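Skellerberg Tabletop Textiles: Data Card

Version 2, maintained at the Kosberg site
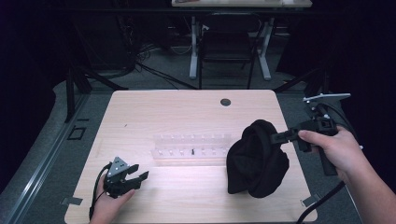
Summary

Skellerberg is a collection of short recordings of soft goods being handled on a tabletop. It covers hats, scarves, gloves, tea towels and similar small items, which are straightened, folded, turned or put away. The collection is intended for people studying how cloth changes shape when it is picked up and set down, and for those preparing written instructions for the same tasks.

Contents

The current release holds 300 recordings of 75 items. Each item appears in more than one recording and keeps the same item number throughout. Recordings are grouped into 9 activities, listed in the file activities.txt.

Items are described by type, main colour and fabric. Where the fabric could not be established from a label, the entry reads "unknown". Dark knitted items are over-represented, a consequence of the winter clothing donated for the first version.

Table and surroundings

Work takes place on a light wood-grain tabletop with rounded front corners, standing on grey carpet. A small round cable hole near the back edge should be left uncovered when items are laid out. Other furniture and equipment may be visible behind the table and have not been removed from the recordings.

A clear rack with a row of small pegs may also be on the table. It is not a textile item and has no item number. Users who rely on automatic outlines should note that the rack is hard to distinguish from the wood.

Starting states

Each recording is assigned one of the following:

flat — the item is spread out with no part folded over
folded — the item has at least one deliberate fold
heap — the item is crumpled, with no clear outline
hanging — the item is held clear of the table

Black fabric in a heap shows little detail in its folds. Annotators disagreed most often on this group, and 28 recordings carry the additional mark "check".

Known limitations

All items are small enough to fit on one table. Bed linen, coats and towels above hand size are excluded. Lighting comes from above and was not varied. Wet items were not used.

Related collections

Satti covers paper and card on the same type of table. Raketti covers kitchen utensils and uses a different numbering scheme; item numbers must not be merged.

Contacts

Questions about item descriptions should be addressed to Brigitta Hofstetter. Corrections to starting states should be sent to Urs Camenzind, quoting the recording number and the proposed state.

Last revised: 18th November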